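3. Study Setting and Participants

3.1 Setting

The study was carried out in Emholm, a former mill town where most adults now commute to Loltow for work. Emholm has one public library, two grocery stores and a community center on the old rail yard. We chose it for its evening classes, which have run without a break for 13 years and which draw people from both ends of the age range. Classes meet after 6 p.m.. Figure 1 shows one of the tables at the center.

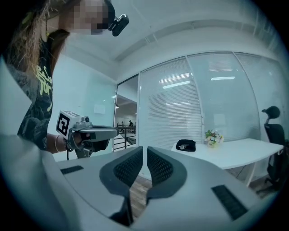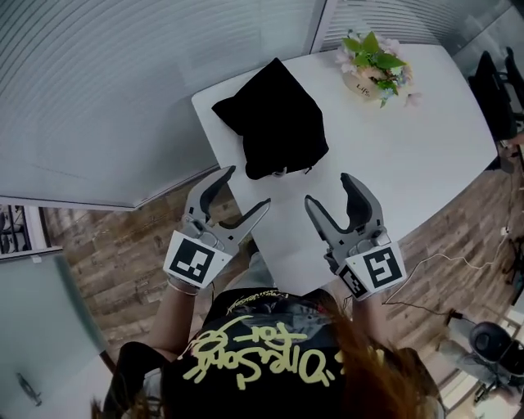

Figure 1. A table at the Emholm community center, two views.

3.2 Recruitment

We mailed a one-page notice to 2,000 households in May and left copies at the library desk. The notice said that we wanted to talk with adults who had started a class in the past year, whether or not they had finished it. It gave a phone number and said that interviews would be held in English or in the language spoken at home, if an interpreter could be found. In all, 200 people returned a short survey. From these we picked interview participants who differed in age, work hours and distance from the center. Five of those we first approached had moved away by the time we called and were replaced from the same age group.

Pay for an interview was a grocery voucher. We did not pay for the survey. Onuoha and Sutter had found in an earlier pilot in Rirach that paying for a short survey brought in many forms that were only half filled out, and we followed their advice.

3.3 Interviews

Moushumi Herath and Hadiza Chukwu did the interviews, most of them at the center and a few by phone. Each interview began with the same question: "How did you hear about the class?" After that the order was left open. The guide covered the trip to class, child care, cost, what the person had hoped to learn, and the reasons for any missed weeks. We asked people who had dropped out to tell us about the last class they went to before asking why they stopped. In the pilot, the direct question had mostly produced the answer "I got busy," and we learned little from it.

Interviews were recorded with consent and typed up by a transcription service. Names of family members and employers were removed from the transcripts.

3.4 Coding

Two of us read all the transcripts and wrote short labels in the margins. We then met each Friday to compare labels and merge the ones that overlapped. "Tired" and "worked late" were kept apart at first and later joined under "after work," as people used both to talk about the same evenings. "Bus" was split into missed connections and fares. Where we could not agree, Fatima Oyewole read the passage without seeing our labels and made the final choice.

Transcripts were stored and searched in Minja, a text database kept by our department. The survey answers were entered by hand and checked against the paper forms. Blank answers were left blank and are reported as missing in Section 4.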